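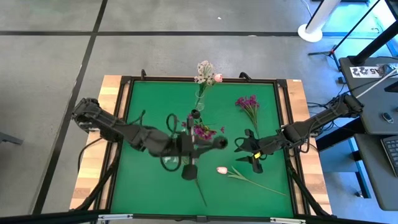 Novembro, 9h40. Caderno da bancada de flores, sala de Berkby.

Segundo dia dos testes de conservação em jarra. Troquei a água da jarra estreita logo à chegada e voltei a cortar os pés na diagonal, 2 cm cada. A mistura rosa-pálido e branca continua no vidro e é dela que vou tirar as notas de abertura dos botões. Com as flores pequenas em cacho é difícil ver diferenças de um dia para o outro, por isso o botão de rosa que sai para a direita fica como referência. As magenta, tipo cravo, ainda estão em molho sobre o verde, por juntar. A Vitória Carrilho quer vê-las na mesma jarra. Eu preferia uma jarra só para elas, porque o gargalo é apertado e os pés já se cruzam lá dentro.

Água: 200 ml da torneira, com o conservante Brukine na dose do rótulo. Preparei 1000 ml de uma vez e o resto ficou no garrafão da prateleira de baixo, com etiqueta. Não usar para regar, por favor. Se alguém precisar do garrafão, passar a solução para outro recipiente fechado e copiar a etiqueta.

Folhas: tirar todas as que fiquem abaixo da linha de água. Ontem deixei algumas e hoje a água cheirava mal. Nas magenta convém limpar mais acima, os nós partem com facilidade se se puxar a folha para baixo. Puxar para o lado, com o polegar encostado ao pé.

11h15. A Seul-gi Han passou e perguntou pelo tempo de espera entre o corte e a jarra. Não tenho isso medido. Combinámos fixar 60 minutos em balde, à sombra, para tudo o que vier da Willen. Para as que vêm da Rungrueang ainda não sabemos quanto tempo passam na caixa, a Orathai Chareonsuk vai perguntar ao fornecedor.

Tesoura: a de cabo curto esmaga os pés mais grossos. Usei a faca de enxertia e ficou melhor. Falta afiar a tesoura ou pô-la de lado de vez. O Mulugeta Mersha tem uma pedra na oficina.

14h30. Altura do arranjo. Com os pés todos do mesmo comprimento fica tudo num tufo em cima e a jarra parece ainda mais estreita. Próxima tentativa: as rosa-pálido mais altas ao centro, as magenta mais curtas e à frente, em grupo. Não espalhar as magenta uma a uma, já fizemos isso no mês passado e ficou às pintas. Cortar pouco de cada vez.

Por fazer:
- lavar a jarra de reserva com lixívia diluída e enxaguar bem
- pedir mais conservante (restam 2 saquetas)
- registar a temperatura da sala de manhã e ao fim do dia
- decidir com a Vitória a questão das magenta

16h50. Água ainda límpida. Não mexi mais no arranjo. Deixei o estore da janela a meio por causa do sol da manhã, quem abrir a sala amanhã que o deixe assim até eu chegar.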